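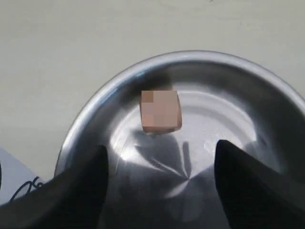 Session 4: Picking up small things and putting them where you meant to

Clondness shared workshop, evening course, notes by Miklós Hegyi

Hello again! Last time we got the arm to go to a point on the table and stop there without drama, so tonight we let it touch things. We're building up to a full board game turn: roll the die, read it, move the piece. Bring your notebook with the joint limits in it, and bring your own zero positions if you saved them. If you didn't, copy them off the Harwood bench laptop before we start (the file is called home_4, don't ask me what happened to the first three).

1. Finding the height of the table

I know, I know, you want to grab something. But the fingertips need an honest zero first. Put a sheet of paper down, lower the gripper in tiny steps, and tug the paper gently after every step. When it starts to drag, write down the height and back off by 2 mm. That's your paper height for the night. Mathis Vasseur did this with the paper folded double and then spent most of an evening wondering why his arm always stopped short, so please, one sheet, flat.

2. Two objects, two grips

A die is a cube and a game piece is a cylinder, and they want different treatment. For a cube you have to care about the wrist angle. Come in with the fingers parallel to two faces and it seats nicely; come in crooked and the cube twists as you close, and then your release position is off too. The cylinder doesn't mind what angle you come from, but it's tall and narrow, so a finger that touches early will knock it over. Open wide, go down, then close slowly. 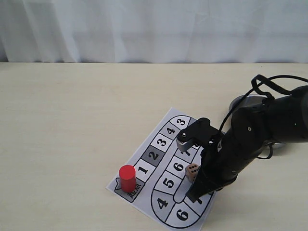 Fig. 2. Red piece on the start square, die by the lower finger, six on top.

Look at how little spare paper there is once the gripper is down at board level. Your fingers cover squares you may need to read, so do the reading before the arm goes in. Zovham (our little game program) now has a "look" step that parks the arm out of the way first. Use it!

3. Where is the square, really?

Measuring a board that sits at an angle is the part everyone gets wrong once, me included. Take the start square and the finish square as your two reference points, touch the arm to the center of each, and let the script work out the rotation. Chiharu Sugiyama wrote that part and it's very short — have a read through it, she left good comments.
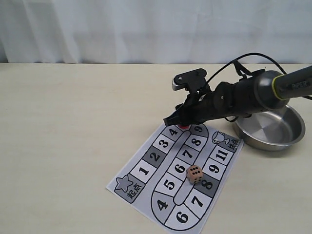

Error adds up along the track. A degree of rotation hardly shows near your first reference point and gets worse the farther you go. Up at the bend it can put you in the wrong column altogether, and because the path doubles back, the wrong column means a very different number: the 4 and the 9 are neighbors up there, right where the red piece is under the fingertips. So test at the bend before you test anywhere else. If you land cleanly there, try the long run down the other side. And keep an eye on the forearm while you do it, it reaches out low over the bowl when the gripper is at the top of the board.

4. The bowl

Shiny metal throws back highlights and dark reflections, and our cube finder will happily chase them. Colette Vidal got better results by taking 50 pictures with the bowl empty and subtracting the average. It only works if you leave the lamps alone between the pictures and the real run.

For next time

Run ten pick-and-place moves with the piece and log every miss, with direction. Then do the same with the die in the bowl. Timothée Lebrun has the key if you want bench time before the next session, and the spare finger pads are in the drawer marked Sung.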